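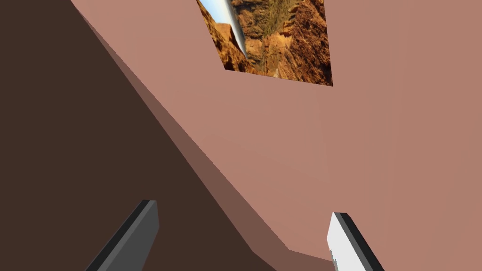
Can a robot put away the dishes yet?

Sometimes, in a kitchen it has practiced in, and slowly.

Wim Dijkstra has spent most of the past year finding out how slowly. His firm, Josura, trains a two-fingered arm in simulation before it goes near a real cupboard. By December the software had run 2,069 attempts at one chore, taking a cup from a counter and setting it on a shelf. It finished 1,946 of them.

The same program then went to a test kitchen in Hembridge. Out of 200 tries there, it finished 185. Dijkstra says the misses came mostly at the start, when the arm was working out where the counter ended.

"A person doesn't think about the edge of a table," he said. "The arm has to find it every time." 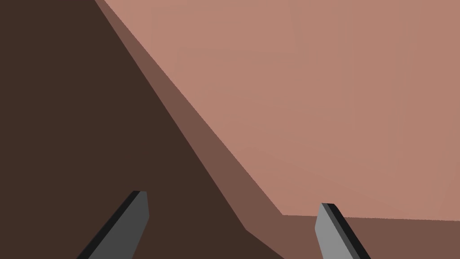 Open gripper in a simulated training run.

Vilmos Balogh runs the packing floor at Coppens, which makes storage jars. He has looked at three arms and bought one. It moves full boxes from a belt to a pallet and does that well. Lids are still put on by hand.

"It's fine as long as the box is where it was yesterday," Balogh said.

Homes are harder, because chairs move and mugs turn up in the sink. Dilora, a cleaning company, tried a folding machine for towels and sent it back after a month. The staff were faster, and they could also do fitted sheets.

Josura plans to try plates next. Dijkstra would not give a date for glasses.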